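Ticket 1553 -- Punkte aus Wochentausch nicht im Mitgliedskonto
Angelegt: 10. Juli 2019
Bearbeitung: Ferenc Kun, Mitgliederservice Hiltmont
Status: wartet auf Rückmeldung

Lieber Herr Kaewkla,

vielen Dank für Ihre ausführliche Nachricht und vor allem für Ihre Geduld, Sie haben ja nun schon zum zweiten Mal geschrieben. Ich habe mir Ihr Konto heute früh in Ruhe angesehen. Die 4.000 Punkte aus der Abgabe Ihrer Augustwoche im Haus Baron sind bei uns eingegangen, sie liegen aber noch im Zwischenkonto der Tauschbörse Uvent und deshalb sehen Sie in der Übersicht eine Null. Verloren ist also nichts!

Beim Abgleich ist mir aufgefallen, dass Ihr Vertrag noch unter der alten Anlagennummer vom Haus Tóth läuft. Die Börse findet dann kein passendes Konto und legt die Buchung einfach beiseite -- leider ohne eine Meldung zu schicken.

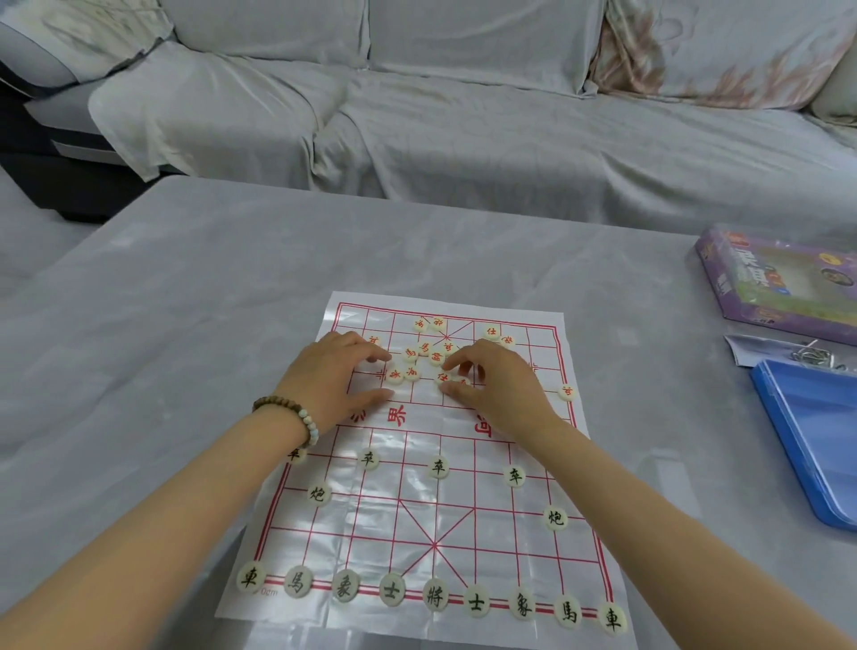
Xiangqi-Brett mit roten Linien, die schwarzen Steine in Grundstellung

Ich habe die Nummer bei uns umgestellt und die Übertragung neu angestoßen. Melden Sie sich bitte morgen einmal vollständig ab und wieder an, und schauen Sie dann unter »Meine Wochen«, dann »Tauschguthaben«. Bitte geben Sie die Woche auf keinen Fall ein zweites Mal frei, auch wenn der Knopf noch aktiv ist, sonst haben wir zwei offene Vorgänge und das Sortieren dauert.

Zu Ihrer Frage nach der Frist: Die 90 Tage für die Einlösung zählen erst ab Gutschrift im Mitgliedskonto. Das habe ich im Vorgang so vermerkt.

Nachtrag F. Kun, nachmittags: Übertragung steht auf »angenommen«, Gutschrift noch offen. Herrn Kaewkla telefonisch nicht erreicht, auf die Mailbox gesprochen.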